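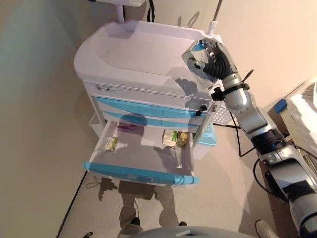
Quilt einfassen: doppeltes Binding mit Briefecken

Startseite | Anleitungen | Schnittmuster | Stoffkunde | Kontakt

9. Oktober 2019, von Elibariki Tanui

Die Anleitung beschreibt das Einfassen eines fertig gequilteten Tops mit doppelt gelegtem, gerade geschnittenem Streifen. Angenäht wird von vorn mit der Maschine, geschlossen wird auf der Rückseite von Hand. Als Beispiel dient die Decke Simiyu in der quadratischen Ausführung mit 127 cm Kantenlänge. Für andere Maße gilt derselbe Rechenweg. Für gebogene Kanten ist das Verfahren nicht geeignet, dort wird Schrägband benötigt.

Material und Werkzeug

- Baumwollwebstoff für das Binding, Stoffbreite 110 cm, Bedarf siehe unten
- Nähgarn in der Farbe des Bindings
- Rollschneider, Schneidematte, langes Lineal mit 45-Grad-Linie
- Obertransportfuß
- Stoffklammern, ersatzweise Stecknadeln
- Handnähnadel, kurz und dünn
- Markierstift, auswaschbar

Streifenbreite berechnen

Die fertige Breite des Bindings beträgt hier 11 mm und entspricht der Nahtzugabe. Der doppelt gelegte Streifen benötigt das Sechsfache der Nahtzugabe, also 66 mm. Hinzu kommt ein Zuschlag für die Dicke der Decke. Mit dem Vlies Bastisano misst das gequiltete Sandwich am Rand 2 mm. Da der Streifen doppelt liegt, wird dieser Wert verdoppelt, der Zuschlag beträgt also 4 mm. Zuschnittbreite: 70 mm.

Bei dickeren Vliesen nur den Zuschlag anpassen, die Nahtzugabe bleibt gleich. Wer unsicher ist, näht zuerst ein kurzes Stück Streifen an einen Rest des Sandwiches und prüft, ob die Bruchkante die Naht auf der Rückseite gerade verdeckt.

Stoffbedarf

Der Umfang der Decke beträgt 508 cm. Für Ecken und Schlussnaht werden 25 cm zugegeben, insgesamt also 533 cm. Jede schräge Verbindungsnaht kostet 7 cm Länge. Fünf Streifen ergeben nach dem Verbinden 522 cm und reichen knapp nicht aus. Sechs Streifen ergeben 625 cm. Benötigt werden damit 42 cm Stoff, dazu etwas Reserve zum Begradigen der Schnittkante.
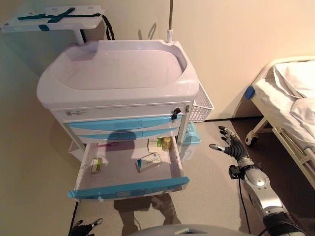 Wagen mit weißer Ablage, Schlüssel im Schloss der oberen Schublade

Schritt 1: Decke vorbereiten

Vlies und Rückseite bündig zum Top abschneiden. Die Ecken mit dem Lineal auf 90 Grad kontrollieren. Liegt der Rand nicht flach, die drei Lagen vorab mit langem Geradstich fixieren, Abstand zur Kante 3 mm. Diese Naht verschwindet später unter dem Binding und muss nicht aufgetrennt werden. Danach beide Diagonalen messen. Weichen sie voneinander ab, zuerst den Zuschnitt korrigieren.

Schritt 2: Streifen verbinden

Zwei Streifenenden rechts auf rechts im rechten Winkel aufeinanderlegen. Die Diagonale von Außenkante zu Außenkante anzeichnen und auf der Linie nähen, Stichlänge 2. Überstand auf 7 mm zurückschneiden, Nahtzugaben auseinanderbügeln. Die überstehenden Dreiecke an den Kanten abschneiden. So verfahren, bis alle Streifen verbunden sind.

Vor jeder Naht prüfen, dass die Streifen nicht verdreht liegen. Bei Unistoffen ohne erkennbare rechte Seite wird die gewählte Seite mit einem Kreidestrich markiert.

Schritt 3: Bügeln

Den gesamten Streifen der Länge nach links auf links falten und bügeln. Gefaltete Breite: 35 mm. Nicht ziehen, der Stoff verzieht sich sonst in Längsrichtung, und das Binding wirft später Wellen. Den Streifen locker aufwickeln.

Schritt 4: Annähen

In der Mitte einer Seite beginnen. Die offenen Kanten des Streifens liegen bündig an der Kante der Decke, der Bruch zeigt nach innen. Die ersten 20 cm bleiben lose. Mit 11 mm Nahtzugabe und Obertransportfuß nähen. Vor dem Start den Streifen einmal probehalber um die Decke legen: Fällt eine Verbindungsnaht genau auf eine Ecke, den Anfangspunkt verschieben.

Schritt 5: Briefecken

11 mm vor der Ecke anhalten, vernähen, Faden abschneiden. Die Stelle vorher mit dem Markierstift anzeichnen. Den Streifen rechtwinklig nach oben klappen, sodass eine 45-Grad-Falte entsteht. Anschließend gerade nach unten klappen. Der obere Bruch liegt bündig mit der Kante der bereits genähten Seite. Die neue Naht beginnt direkt an diesem Bruch.

Häufiger Fehler: Die Naht läuft über den Haltepunkt hinaus. Die Ecke lässt sich dann nicht flach umlegen. In diesem Fall die überzähligen Stiche auftrennen.

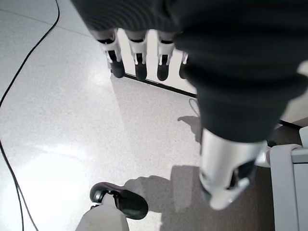
Schwarzer Strickstoff mit Querrippen, in Falten gelegt

Schritt 6: Enden schließen

25 cm vor dem Nahtanfang stoppen und vernähen. Beide Enden glatt auf die Kante legen und so kürzen, dass sie sich genau um die Zuschnittbreite überlappen, hier 70 mm. Die Decke in der Lücke zusammenfalten und mit einer Klammer sichern. Die Enden auffalten, wie in Schritt 2 rechts auf rechts legen und diagonal heften. Sitz kontrollieren, erst dann nähen und zurückschneiden. Die restliche Strecke annähen.

Schritt 7: Rückseite

Das Binding um die Kante legen und mit Klammern fixieren. Mit verdecktem Saumstich annähen, Stichabstand 3 bis 4 mm. Die Nadel erfasst nur Rückseitenstoff und Vlies. An den Ecken zuerst die eine Seite bis zum Rand nähen, dann die zweite darüberlegen und die Schrägfalte mit zwei Stichen schließen.

Waschen

Auswaschbare Markierungen vor dem ersten Bügeln entfernen, Hitze kann sie fixieren. Kräftige Farben am Binding vorab an einem Reststück auf Ausbluten testen.

Die Anleitung für den passenden Kissenbezug Nidside erscheint im Dezember.

Flovik verwendet Cookies, um den Betrieb der Seite zu ermöglichen. Mit der weiteren Nutzung stimmen Sie dem zu. Mehr erfahren | OK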